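Clothes bank and repair table: spring changes

The clothes bank at Trundholm Hall moves to its spring hours from the start of March. Doors open at 9 in the morning and close at noon, and the late session will start again when the evenings are lighter. Donations can be left at the side entrance during opening hours only. Please don't leave bags outside overnight, as two lots were soaked in January and had to go for rags.

We took in 677 items over the winter, up on last year, and most of them have gone out again. Coats went fastest. We still have plenty of men's shirts in the larger collar sizes, baby clothes up to six months, and more scarves than we have hooks for. We are short of school trousers, plain jumpers, waterproofs for children and anything warm in the smaller adult sizes. Shoes are welcome if they are tied or taped together in pairs.

A few points on sorting. Everything should be washed and dried before it comes to us, including things that have only been in a drawer. Check the pockets. Zips should be done up and belts left in their loops, or they go missing. Small faults such as a dropped hem or a lost button are fine – pin a note to the garment and it will go to the repair table. We can't take pillows, duvets, used underwear or school blazers with the old Anden badge, which the school no longer accepts.

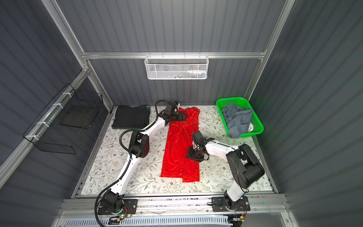
The repair table will run in the back room on the same mornings. Bring one item per visit, and matching thread if you have it. Hems, seams, buttons and simple patches can usually be done while you wait. Zips take longer and will be kept until the following session. There is no charge, but a small sum towards needles and thread is always useful. The tin is next to the kettle.

Wouters, the fabric shop on the corner of Mill Lane, has again let us have its roll ends at a low price. This year's lot is mostly cotton, with some lining and a length of grey wool that would make two good skirts. Pieces are 55p each, or you can fill a carrier bag for a few pounds. They are in the crates under the window.

The Itia sewing class has places left on its beginners' course, which covers threading a machine, straight seams, taking up trousers and putting in elastic. It is limited to 20 people, and machines are provided. You will need your own scissors and something to practise on – an old sheet will do. Sign up on the sheet in the hall porch.

Paper patterns borrowed before Christmas are now due back. Please check that all the pieces are in the envelope, as the last wrap dress pattern came back without its sleeves.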